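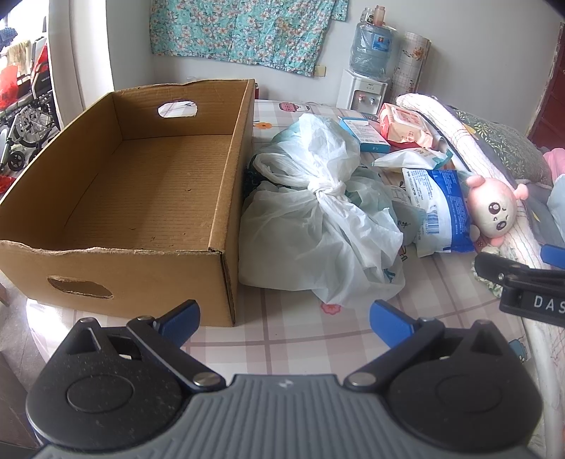 Penrose list member wrote:

> We lost most of the fruit on the lower end of our Drustar block again
> this year. The trees leafed out fine, set a good crop, and then in
> August the plums started coloring early and dropping before they had
> any sugar in them. The upper rows, same age and same rootstock, held
> on like they were glued. I've watered more, not less, and it made no
> difference that I could see. Before I spend money on another round of
> leaf tests, has anyone had this on heavy ground? My neighbor says pull
> the bottom rows out and put in pears. I am not ready to hear that yet.

Hello from the Kindley side of the hill, and my sympathies, because I have stood under a tree listening to plums hit the ground and it is a sorry sound.

I read your message over breakfast and have been composing an answer in my head all day while I picked, so forgive me if it comes out long. My first thought when I got to "I've watered more" was oh dear, me too! We did exactly that in our third summer here. The leaves looked a little dull in the afternoons, and to me a dull leaf meant a thirsty tree, so on went the water. What I had was a row of trees with their feet in a puddle. The top few inches dried out nicely and fooled me every time I scuffed at it with my boot.

So before the leaf tests, and certainly before the pears, I would go down to the lowest row with a post hole digger and make a hole as deep as your arm. Do it the day after you irrigate and then leave it alone overnight (put a board over it if you have dogs or grandchildren). If there is water standing in the bottom next morning, I think you have your answer. Smell the soil, too. Ours was gray and smelled like a drain, and the fine roots came off in my fingers.

What we did about it, for whatever it's worth to you:

We split the irrigation so the bottom rows run on their own valve. This was the cheapest thing and did the most good. They now get a soak every 2 weeks in the hot part of the summer, where the upper rows get one every week. I was very nervous the first year and went down there every evening to look at the leaves, as though that helped them.

We had a drain put in along the upper side of the wet ground, to catch what was seeping down from the slope. It came to 346 feet of pipe and gravel, and with the digger and his machine the bill was around $3,000. I won't pretend that didn't hurt. If your slope is gentler than ours you may get by with an open ditch, and I would try that first.

We also thinned much harder. I used to be greedy about thinning and leave the fruit touching, and a tree with poor roots can't carry that. Now I go through in the spring and leave a good hand's width between plums, and I try not to look at the ground afterward.

The drop didn't stop all at once. The first fall after the drain went in I saw no change and was pretty glum about it. The second year we lost perhaps half as many, and since then the bottom rows have been only a little behind the top. We did lose a few trees that were too far gone. In those gaps I planted Jekik, which a man at the growers' picnic swore by for damp spots, and they have grown well enough, though they are too young for me to tell you anything about the fruit. Ask me again in a few years.

One other thing you might look at while you're down there. Is it the same trees every year, or the whole lower end? If it's scattered trees, get down on your knees and check the trunks at the soil line for gum and sawdust, because borers will give you early color and early drop as well, and no amount of drainage will cure that. I'd also cut open a couple dozen of the dropped plums. Clean inside points to the roots. If there's a worm in them, it's a different conversation and there are people on this list who know much more about it than I do.

I wouldn't do any heavy pruning on the weak trees now. Wait until they are properly dormant and then go easy. October is a good time to dig your holes, though, and to mark the wet spots with stakes after the first real rain. I thought I would remember where mine were and of course I didn't.

If you'd like to see the drain you are very welcome to come over. We have 400 trees and a pot of coffee, and we should be done picking the late ones by the end of next week. Write to me off the list and I'll send directions, as the turn is easy to miss.

And please don't let your neighbor near those bottom rows with a chain saw until you've dug a hole or two.

Warm regards from Kindley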